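4.2 What changed at the bench

I'll admit I went into Onport expecting people to grumble about the arms, and a few did. Mostly, though, they talked about their hands. Before the cell came in, Hefin Gape sorted nearly 300 cards a shift and went home with a sore wrist. Now he sets out the parts, watches the arms and steps in when a grip fails (86 times in August, by his own log). He likes the quiet but misses chatting across the bench, and so do I, a bit! Figure 5 shows the cell.

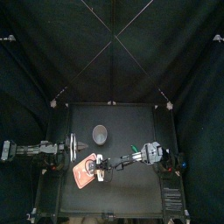

Figure 5. Two-arm cell at Onport, with a cup and a card on the table.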